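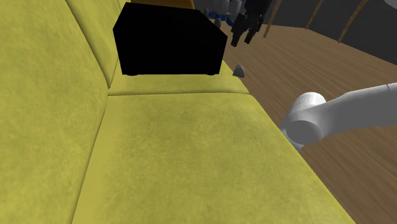 Simulated living room, with the arm beside the sofa.

Grorier household handling project
Progress report to the Drumance fund, second period
Reporting month: November

1. Where we are

The headline figure is 1873 recorded examples in the simulator, and I would ask you not to read too much into it. It is a count of recordings that were saved and can be opened. Whether they are any use for training is a separate matter, and I am less sure of that than I was when I wrote the first report.

The plan you approved has three parts: build simulated rooms, have people drive the arm through everyday handling jobs in them, then train on the results and see what carries over to the real arm at the Villalba site. The first part is done for the living room. The second is well under way. The third has barely started, and the section on it is short for that reason.

2. What has been recorded

All examples so far come from the living room. An operator drives the simulated arm from a desk, using the hand controller bought in the first period. The software stores the arm's joint positions, the state of the gripper and the camera views. Each recording comes with one sentence saying what was asked for, such as moving an item from the seat to the floor.

Placement of objects is changed between recordings by a script. I had assumed this would give us variety more or less for free. It gives us different positions, certainly. The operators, though, have settled into habits, and they tend to bring the arm in the same way wherever the object has been put. If you plot the paths on top of one another they look like a well-worn footpath. A system trained on them will learn the footpath, and I don't believe it will know what to do when that way is blocked.

We have asked operators to start from less convenient positions. Recordings made since then are slower and there is more hesitation in them. I think they are worth more, but I can't yet show you that.

3. Checking

The first report promised that every example would be checked by a person. That has not happened. We checked a sample of 265, drawn from across the period, and threw out 20 of them. The usual faults were:

- the written instruction did not match what was done
- the recording was stopped before the gripper had let go
- the object passed partly through the sofa, which the simulator allowed without complaint

The last of these bothers me most. The seat cushions in our sofa model look soft and are treated by the software as a hard block with slightly generous edges. On a real sofa a heavy object sinks, tips, and drags the fabric when pulled. None of that is in the data. We could record for another year and it still would not be.

I would also be careful about applying the sample result to the whole set. The checkers were the same people who made the recordings, and they are likely to be kind to their own work. For the next period I want checking and recording done by different staff, which will cost more hours than the original budget allowed.

4. The scene itself

Comments from your last review asked for "realistic clutter". The room now has more in it than it did, and the operators say it feels less like a test bench. My own view is that it remains a fairly tidy idea of a living room. Objects are solid and clean-edged. Several of the darker ones come out almost completely black under the current lighting, so that the camera gets an outline and very little else. A person copes with that easily. A learning system may decide that outline is all there is to know, and then be lost when a lamp is switched on.

We have two changes in hand. Lighting will be varied between recordings, and surface materials will be swapped so that the system doesn't tie a job to one colour of upholstery. Both were in the original plan and should have been done before recording began. Putting them in now means the earlier examples are all of one kind and the later ones of another, and we will have to keep the two apart when training.

5. First training run

There has been one run, on an early part of the set, using the Zilter training package. The resulting system did well in the simulator with objects placed as they had been in the examples. With fresh placements it did noticeably worse. I am not giving a success rate because the test was small and we changed the scoring halfway through, so any figure would suggest more than we know.

Nothing has been tried on the real arm. Villalba can offer us bench time in February – their earlier offer fell through when the room was needed for something else.

6. Spending

Staff time is over, mainly on operator hours. Equipment is under, as we held off buying a second hand controller. Computing is on plan. I would like to move the unspent equipment money into checking, and would be grateful for a decision before the next period starts.

7. Next period

Recording will slow down. I know the target in the agreement is a number of examples, and that on paper this will look like falling behind. I would still prefer to stop at the present total until the lighting and material changes are in and the independent check has reported. If the faults run at a higher rate than our own sample suggests, part of the set will need to be done again, and it is cheaper to find that out now.

The kitchen scene is postponed until we have a result from the real arm, good or bad.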